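Small Tables, Fixed Places

Roscoe Hutchins has been laying out seasonal tables for Flurbridge since its second catalog, and his method has barely changed. He starts with a white surface, adds one drinking vessel and one plate, and then introduces the seasonal piece last. For October that piece is nearly always a pumpkin, and it is nearly always small.

The reasoning is mostly arithmetic. A full-size pumpkin takes over a table for two. A small one can share a plate, move aside when food arrives, and go back afterward. Hutchins works in pairs, with one piece on the plate and one beside it, and he tries the pair flanking the plate before settling on anything.

Color is handled the same way. A purple plate and a pale teal mug sit on the cool side of the range, so orange striping on cream reads clearly from across a room. Put the same striping on a tan plate and most of the contrast goes.

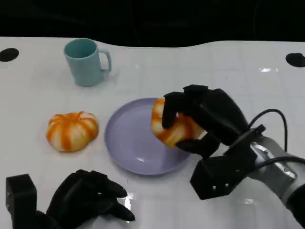
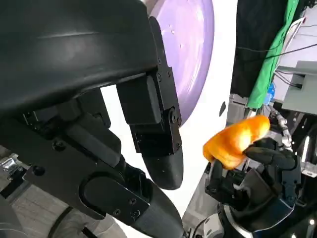 Orange against purple and white. 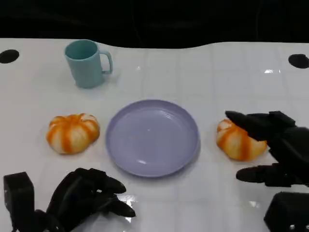
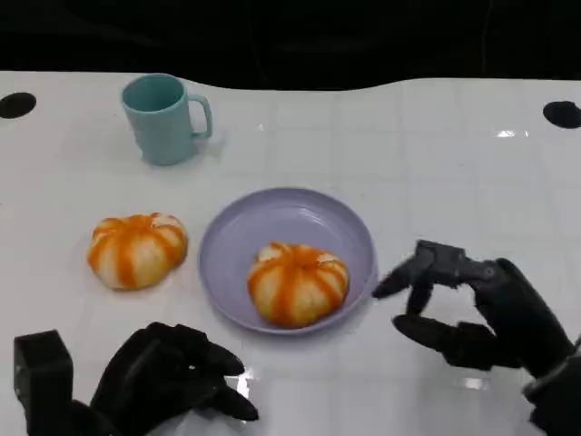
Babar Rana, who edits the tableware pages at Perkine, prefers a stricter layout. He keeps the mug behind the plate and to the left, with the handle turned inward, and leaves the right side of the setting clear until the end. His objection to the flanking arrangement is practical – a guest has to move something before eating. Hutchins replies that moving it takes one hand.

On plates the two agree. A raised rim matters more than diameter, as a round ornament will roll on a flat disc if the table is bumped. The well should be shallow enough that the ribbing shows at seated eye level. Lau makes a plate to this pattern in 3 colors, and Boltside sells a heavier version that stacks badly but stays put.

Gloss is the remaining problem. A polished white top throws back every overhead lamp, and glare near the front edge flattens whatever is next to it. Rana moves the lamp. Hutchins moves the table, usually more than 10 inches, and starts the layout over from the mug.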